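Landwood Robotics Club: Frequently Asked Questions
Last updated October 28, 2019

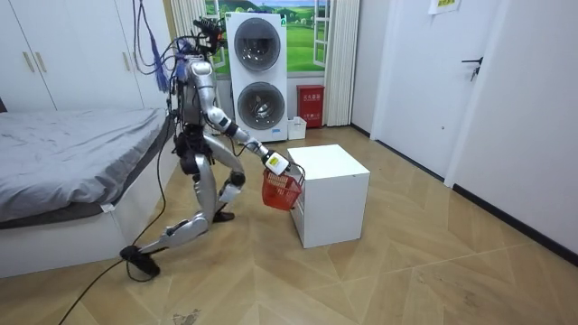
Who can join the club?
Anyone aged 16 or over. Most members are sixth formers or first-year students, but adults are welcome too. You don't need to have built or programmed anything before.

When does the club year start?
The main intake is in September. If we have places left we take new members after Christmas as well. There are 19 places in total.

How much does it cost?
Membership is £720 for the year, payable in 2 parts. This covers teaching, use of the workshop and entry to the Drerkent Cup. It doesn't cover travel.

What will I work on?
New members start with the Geleo course, which deals with basic programming, motors and simple arm movements. After that you join one of the project groups. The household tasks group works on the sort of jobs people do at home, such as carrying a basket across a bedroom. The other group, Strobel, works on walking and balance.

Can I change groups?
You can, at the end of a term. Speak to both group leaders first so that neither group is left short.

Do I need my own laptop?
It helps, but we have a few to lend. Ask for one when you sign up. Club laptops stay in the workshop.

What should I wear?
Flat, closed shoes. Long hair must be tied back, and scarves and lanyards come off before you go near a moving robot. Watch out for cables on the floor.

Can I run a robot on my own?
No. Two members must be present, and one of them must have passed the safety test. The second person stays within reach of the stop button for the whole run.

What happens if I break something?
Tell a group leader and write it in the repairs book. We don't charge members for accidental damage.

Who do I contact?
Marthinus Botha deals with membership and fees. Leave a message at the Landwood front desk or use the form on the contact page.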